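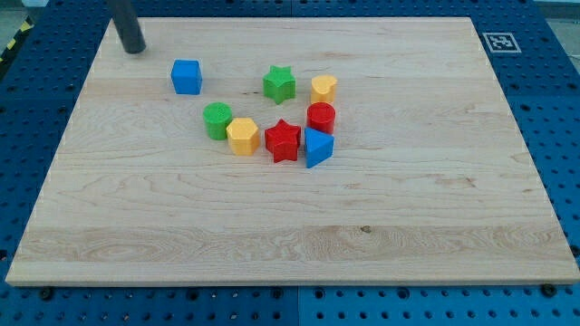

*Maple board with shape-sorter blocks, on the blue pegboard table.*

The Munau workshop opens to visitors in March, by booking, in groups small enough to fit between the benches. The site is a former printing hall on the canal side of the Clavel estate. Entry is through the loading door. The tour starts at 10:30 and covers timber storage, surface finishing, molding and the sample room, in that order.

**Timber storage.** Boards are stacked on spacers in a closed room with a dehumidifier and two wall-mounted hygrometers. Maple, beech and birch are kept on separate racks. Each stack carries a card with the supplier, the date of arrival and the last moisture reading. Maple for play boards is sorted by face. Knots are accepted if they are small and sound. Wavy grain is also accepted, although it has to be planed in lighter passes because it tears out easily.

**Surface finishing.** Panels go through a wide-belt sander and are then finished by hand with a block. The guide passed around two offcuts, one from the belt and one after hand work. The difference is hard to see and easy to feel. Edges get a small radius on a router table. Most panels are oiled. A few are left untreated on request from schools that wash them often and prefer to sand them back themselves.

**Molding.** The plastic parts come from a single machine in a side room, supplied by Jundetti and installed when the hall was converted. The current job was a shape sorter in four colors: red, yellow, green and blue. Shapes include a cube, a cylinder, a five-pointed star and a heart. The corners of the cube are softly rounded and the faces are matte, so fingerprints do not show much. Changing color means purging the barrel, and the operators run the pale colors first. A typical batch is 386 sets. The guide gave the cycle time as 34 seconds, including cooling.

The heart is the shape with the most rejects. Sink marks form near the lobes, where the section is thickest, and the fix so far has been a longer hold at lower pressure. The star gives less trouble than its outline suggests.

**Sample room.** This was the most useful stop. The tables have blue perforated tops, and boards are laid flat on them with blocks set out on the wood. Color is easier to judge against pale maple than against white card, particularly yellow. The green star and the green cylinder can be compared here for shade, top face against side. Visitors may not handle anything on the tables, but a tray of older parts is kept by the door for that purpose.

**Practical notes.** The visit took 112 minutes against an advertised 90. Closed shoes are required and ear protection is provided for the sanding area. Parking is limited to the row facing the canal. The tram stop at Saraç is around 30 minutes away on foot, and the last part of the path has no lighting. The shop sells seconds from the board line, unwrapped, card payment only.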